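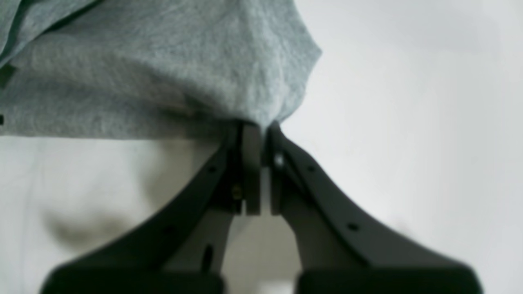 *Grey marle, waiting its turn in the folding.*

I've changed how we do laundry in this house and it has stuck for more than four months, so I thought I'd write it down.

The old way was one big wash on the weekend. Everything went on the line on Saturday, came in on Saturday night and sat on the spare bed until someone needed the spare bed. By Wednesday we were all getting dressed out of the pile. The clothes were clean but they looked like they'd been slept in, and I was ironing T-shirts, which I had sworn I would never do.

Now I put on a small load every second day and fold it the same evening, usually with the radio going. It takes 31 minutes if I include pairing the socks. I know that because I timed it once to win an argument.

The soft grey knits are what I start with. They crumple if you so much as look at them, and in our house they make up half the basket. I give each one a hard shake from the shoulders, lay it face down and smooth it from the middle outwards with a flat hand. Then the sides come in, the sleeves go back along the body, and the hem comes up in two folds. If it's a heavier one I stop at one fold, otherwise it turns into a brick and won't sit in the drawer.

Shaking matters more than I thought. A top that goes on the line in a knot dries in a knot. I used to peg at the shoulders and got those little peaks that stay all day, so now I peg at the hem, upside down, and the weight of the thing does some of the work.

I did try a folding board. It was a Schwaiger one, a hinged plastic affair, and it made lovely even rectangles that were all slightly too wide for our drawers. It has gone to my sister's place, where the drawers are bigger. Ours are in an old Ikholm chest we bought when we moved to Kikcombe, and the second drawer down sticks in humid weather, so I keep the winter things in that one and try to leave it alone until about May.

A few other changes, none of them very exciting:

- Socks get paired but not balled. Balling wrecked the elastic.
- Towels are folded in thirds lengthways and then in half – they go in the cupboard with the fold facing out.
- Anything inside out stays inside out. If you took it off that way, you can put it on that way.
- Trackies go on the shelf, not in the drawer.

The last one caused some complaint.

I also stopped using fabric softener. The towels are better for it. The fleecy things feel a bit rougher for the first hour of wearing and then I can't tell the difference. I still have most of a bottle of it under the trough if anybody wants it.

Next job is the linen cupboard, which has fitted sheets in it that I have never once folded properly. At the moment I roll them up and shut the door quickly.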